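Foro Muver > Taller y restauración > Acabados
Tema: Goma laca a muñequilla o aceite para una cómoda de pino
Respuestas: 8

virutafina
Mensajes: 110

¡Hola a todos! Después de meses leyendo por aquí me lanzo a abrir tema. En mayo heredé una cómoda de pino con cuatro cajones y por fin la tengo decapada y lijada. Terminé con grano 400, aunque ya sé que alguno me va a decir que me he pasado (y seguramente tendrá razón).

La duda es el acabado. Me tira muchísimo la goma laca, porque hice una cajita el año pasado y me quedé enamorado del tacto, pero una cómoda entera son palabras mayores. La otra opción es un aceite duro, el Porden incoloro, que ya tengo en casa.
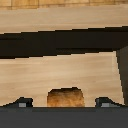
Va a ir en el dormitorio, así que no tiene que aguantar vasos ni platos calientes, como mucho algún frasco de colonia. ¿Qué haríais vosotros?

cepillo_del_7
Mensajes: 2463

Goma laca sin pensarlo. En pino queda preciosa, sobre todo la rubia, que calienta el tono sin ponerlo naranja. Prepárala tú mismo con escamas y alcohol de buena graduación, nada de botes que llevan tres años en la estantería. Y no te agobies por el tamaño: se hace por paños. Un día los costados, otro la tapa, otro los frentes. ¡Es de las cosas más agradecidas que hay!

Lo del 400, pues sí, te has pasado. Para goma laca no importa tanto. Para aceite has cerrado el poro y te va a chupar poco.

nogalina
Mensajes: 872

No estoy de acuerdo, y mira que a mí la goma laca me encanta. ¿Frascos de colonia encima de una goma laca? La colonia lleva alcohol. La primera gota que se derrame te deja un cerco que se ve desde el pasillo. Yo a la tapa le daría aceite, tres manos finas, y dejaría la goma laca para los costados y los frentes, que es donde se luce.

Eso sí, baja a 180 y vuelve a subir hasta 220 antes de aceitar. Es una tarde de trabajo y se nota una barbaridad.

cepillo_del_7

Mezclar dos acabados en el mismo mueble... a mí no me convence. El brillo no va a ser igual y con la luz de lado se ve el salto. Un cerco en goma laca se arregla en diez minutos con la muñequilla. Arregla tú un cerco en una tapa aceitada, a ver cuánto tardas.
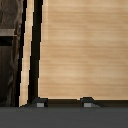
Enviado por: tablon_de_pino
Mensajes: 39 | Ubicación: Holloway

Me meto, que acabo de salir de una igual. El pino tiene una cosa muy puñetera, las vetas blandas beben mucho más que las duras. Con aceite directo me salieron manchas en los frentes y tuve que lijar todo otra vez. A la segunda di una mano muy aguada de goma laca descerada, dejé secar, pasé un estropajo fino y encima cera. ¡Qué cambio! Parecía otra madera.

Consejo que me habría gustado leer antes: prueba siempre en la trasera o debajo de la tapa, con la misma lija que vayas a usar fuera. Y quita los tiradores, que yo quise ahorrarme ese rato y todavía estoy sacando cera de los tornillos.

virutafina

¡Madre mía, qué nivel! Gracias. Lo de la colonia no se me había pasado por la cabeza, y es justo lo que va a ir encima. La mano aguada con cera me está tentando mucho, la verdad.

Otra pregunta, ya que estamos: ¿el interior de los cajones lo tocáis? Ahora mismo rozan bastante, sobre todo el de abajo, y huelen a cerrado. 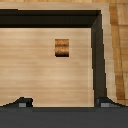 Tengo también un bote de cera Vadwood a medias - de la que viene con carnauba - y no sé si vale para las guías o si se queda pegajosa con el tiempo.

nogalina

Por dentro, aceite jamás. En un cajón cerrado se queda el olor a rancio durante meses y te lo coge toda la ropa. Una mano de goma laca, que además sella ese olor a cerrado, y listo. En las guías, parafina de una vela de toda la vida, frotada en seco. La cera en pasta coge pelusa.

cepillo_del_7

Mira, en lo de los cajones te doy la razón entera. Y en las guías también. En la tapa no, ahí me planto.

Antes de encerar nada, mira si el cajón de abajo roza por el canto o por el fondo. Pinta el canto con tiza, mételo y sácalo un par de veces, y donde se haya borrado le das una pasada de cepillo. Muy poquita, que quitar es fácil y poner no tanto.

virutafina

Decidido: mano aguada y cera en todo el mueble, goma laca por dentro y una bandejita para la colonia. Este fin de semana hago las pruebas en la trasera con la lija a 220 y os cuento. ¡Qué ganas tengo! Por cierto, ¿la descerada la compráis en escamas o alguien la hace decantando la normal?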